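Home | Archives | Search | Subscribe | Help

Search this list Go Advanced

Last updated: 08/02/2019

Stikatthorpe Growers and Savers list

Subject: Re: Chitting, and is it too early to start?
From: Merle Whitcombe
To: the list

Ebuka wrote:

> Hello all. I took over the plot by the far gate in the autumn and I have
> never grown a potato in my life. My neighbour says I should be chitting by
> now and my father-in-law says chitting is a waste of a windowsill. Who is
> right? Also I have no greenhouse, one small north-facing spare room, and a
> garage that gets frost. I have bought a net of Dovar seed potatoes and they
> are sitting in the kitchen looking at me. What do I do with them? And how
> many do I need for half a plot?
>
> Ebuka Osagie

Ebuka, welcome! I am so pleased somebody has taken that plot, it has lovely deep soil once you get past the couch grass (and you will get past it, keep going). Potatoes are the best thing you could possibly start with. They break up the ground, they forgive nearly everything, and the first time you put a fork under a plant and turn it over you will want to ring people up and tell them.

Both your advisers have a point. With earlies I always chit, and I get my first boiling of new potatoes a good while sooner for it. With maincrops I have done it and not done it and couldn't tell you the difference by September. Nikau Paewai tried half a row each way a few years back and came to the same view, though he did mix up his labels, so take that as you like.

Your north-facing room is perfect. You want it cool and light, without direct sun and without frost. So not the garage, and please get them out of that kitchen tonight if you can! Warmth and dark give you long white shoots that snap off as soon as you look at them. What you're after is short, stubby, dark ones, greenish or purple depending on the variety. 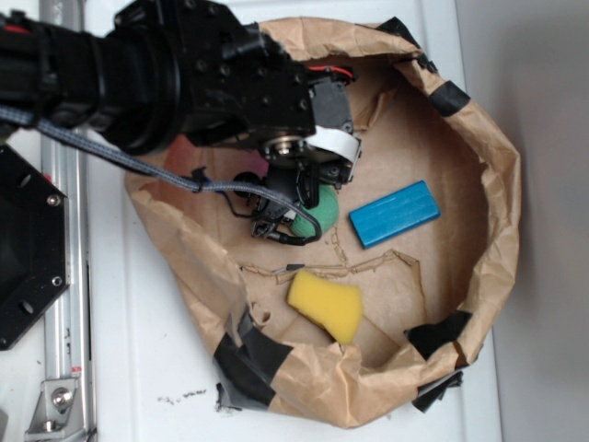 Stand each one with the blunt end up. If you turn a seed potato round in your hand you'll find one end has more eyes clustered on it, and that is called the rose end, and it goes uppermost. Egg boxes are the usual thing to stand them in and they work beautifully. I've also used seed trays, the cardboard dividers out of wine boxes, and one year a muffin tin, when I had run out of everything else and had bought far too many (I always buy far too many).

Open the net straight away even if you can't set them out for a day or two. They sweat in a net. Have a sniff and a feel as you go, and throw out anything soft.

As for how many, my own half plot takes 43 tubers, in 4 rows, and that feeds two of us plus whoever comes to Sunday lunch, well into winter. Don't plant the lot with one variety. Swap a few with somebody! Tamsin Tipoki has Zondis this year and was saying she'd be glad of something earlier, so do drop her a line. Zondis is a big floury maincrop, makes wonderful roasties, a bit prone to slugs on our heavier end.

Planting out, I go by the soil and not the calendar. Late March for earlies if it's crumbling nicely, later if it's sticking to your boots. Cover them if frost is forecast once the shoots are through. Old fleece, newspaper, an upturned bucket, anything.

A few other things, while I'm writing, for everybody:

* Onion sets. The Tawhiri sets have come and they look splendid, firm and not too big. They're in the hut on the left-hand shelf with people's names on. Please only take your own.

* Paper bags for saved seed. Nikau Henare has been asking for plain brown ones again, any size. No plastic please, the beans went mouldy in it last time and it was heartbreaking. Runner and French bean seed wants to be properly dry before it goes in, hard enough that a thumbnail won't mark it.
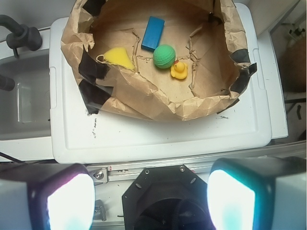
* Seed swap. I would love it to be as good as last year's! Bring whatever you have, named if you can, and if you can't then write down what it looked like and when you picked it. The "unknown squash, orange, very tasty" packet went before anything else. Spare pots and labels welcome too. If you've nothing to bring, come regardless, there is always more on the tables than goes home.

* Manure. The farm can bring us a load in March if enough people want some. It's well rotted and it is gorgeous stuff. Reply to me off list, saying how many barrows. I'd keep it away from where your carrots are going, but your potatoes will adore it, Ebuka.

* Water butts. Three of them by the hut have lost their lids. If one has blown on to your plot, could you put it back and stick a brick on top?

I'm usually up there in the mornings when it's dry, in the terrible green hat. Come and say hello and I'll show you my egg boxes. I have rather a lot of them going already and I'm dying to talk to somebody about shoots.

Merle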